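Controller Firmware 4.2 Now Shipping on All Hiser Starter Arms

Hiser starter arms leaving the Fustport warehouse are now loaded with controller firmware 4.2. Units bought before May shipped with 4.1 and can be updated over the USB port. The update takes around 4 minutes and does not erase stored programs, although joystick calibration has to be run again afterward.

The main change is in how the controller handles a lost joystick signal. Under 4.1 the arm held its last speed command until the link timed out. Version 4.2 ramps all joints to zero and keeps the brakes on until the operator presses the resume button. Classrooms running several arms on one channel should see fewer unwanted moves. The timeout can be set in the Link menu, in steps of 100 milliseconds. 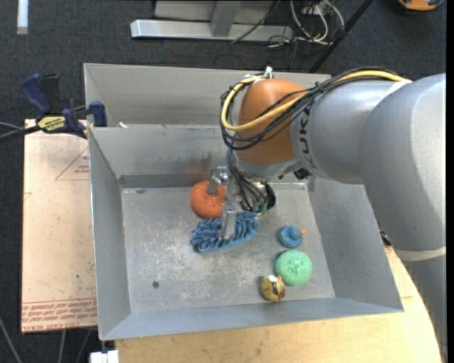
Grip settings have moved from the Motor menu to a page of their own. Each program can now store two closing forces, one for the first contact and one for the lift. The old single value is copied into both fields during the update, so existing programs run as before. Users who pick from a bin should check the approach height as well, measured from the floor of the bin and not from the rim. With flared, sloping sides, the room for the gripper gets smaller toward the floor, and a height that is safe at the center may be too low near a wall. A soft item such as a microfiber brush will usually hold at a lower contact force than a hard one.

Error 311 (encoder mismatch at startup) has been corrected for arms fitted with the Bodnár wrist joint. If the code still appears after the update, turn off the power, reseat the wrist connector and start again – the cable should click when fully home.

Programs written in Mitness 2 open without changes. Mitness 1 files must be saved in the newer format first, using the Convert command in the File menu. The installer and release notes are on the downloads page under Controllers.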